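Notebook, fabric care bench, 17 February 2020

Shrinkage check on the Parnura fleece, second batch. Dry weight before washing 432 g. Gray sweatpants in the white basket, waiting their turn.
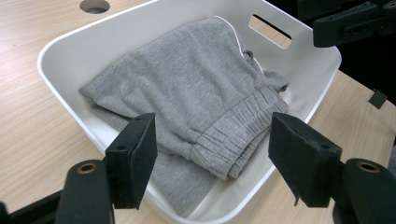
Entry by the Wirnthorpe textile bench

Washed on the short cycle, line dried. Inseam lost nearly 28 mm, worse than the December batch — same detergent, so I suspect the knit. Weighed again at 1730. 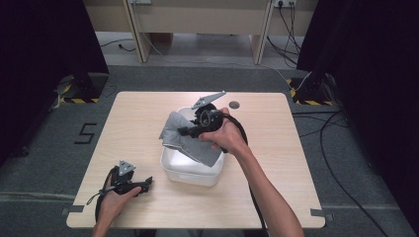 Pilling is light at the cuffs and heavier at the seat. Next wash uses the Clendden powder at half dose. Need to order more marking thread and recheck the scale with the 100 g weight.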